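4. Materials and Procedure

4.1 Selection of items

The study asked how shoppers judge the worth of small household goods when they are given only a few words about what the goods are made of. Participants were recruited through the Ladell consumer panel, and 1542 of them completed both rounds of the survey. Each participant read a set of short product labels and stated the highest price he or she would be willing to pay. The labels were written in plain language and avoided any claim about quality. Surface pattern and color were treated as separate terms throughout, as earlier pilot work had shown that respondents tend to merge the two when they are named in one phrase. Figure 1 shows a small object of the kind for which the two terms can differ from one face to the next.
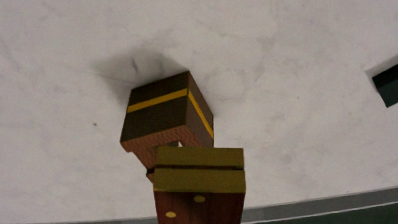

Figure 1. Cube-shaped block with a dark upper face, a yellow stripe and a lighter orange-brown side.

Labels were drawn from the mail-order catalogs of two retailers, Zumby and Vorkov. From an initial pool of 3000 entries, we removed duplicates, entries in which the material was not stated, and entries that named a country of origin. The remaining 2000 entries were sorted by product type, and 100 were chosen at random for the survey. Prices were removed before the labels were shown to participants.

Wood terms called for special care. Catalog writers use the name of a tree, the name of a finish and the name of a color almost interchangeably, and "mahogany" may stand for any of the three. We coded a term as a color word when it was followed by "tone," "shade" or "stain," and as a material word in all other cases. Two coders worked independently and settled disagreements by discussion. Reddish and near-black browns were kept as separate color groups, as the difference between them is plain even to an untrained eye when pieces are placed on a light ground. 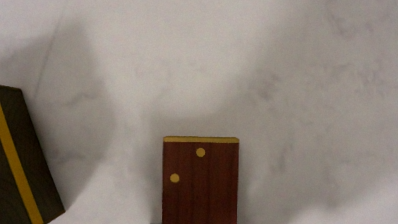

4.2 Survey rounds

The first round was held in May and the second in the fall, closing on 2024-10-22. In the first round, participants saw the label text alone. In the second, they saw the same labels with one material word replaced by a color word, or the reverse. The order of the labels was shuffled for each participant. No time limit was set, and participants could leave a label blank if they felt unable to name a price.

Blank answers were not counted as zero. They were recorded as missing and are reported separately in Section 5, where we also compare results by age group. Participants who left more than half of the labels blank were excluded before the final sample was formed.

4.3 Comments on the procedure

A draft of this section was circulated for outside comment before the second round opened. Most of the replies concerned the wording of labels for tables and other large furniture, where a single word such as "marble" may refer to the stone or to a printed pattern.
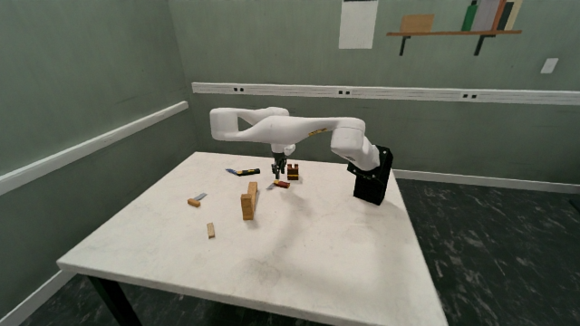 Mohmand objected that a stated price is a weak measure of worth, and that participants who have never bought a table will tend to repeat whatever figure they last saw in a store. The same reply asked that furniture labels be analyzed apart from those for smaller goods. We accepted the second point and report the two groups separately. On the first, we added a question on recent purchases to the second round, and the answers are used as a control in all of the models presented in Section 5.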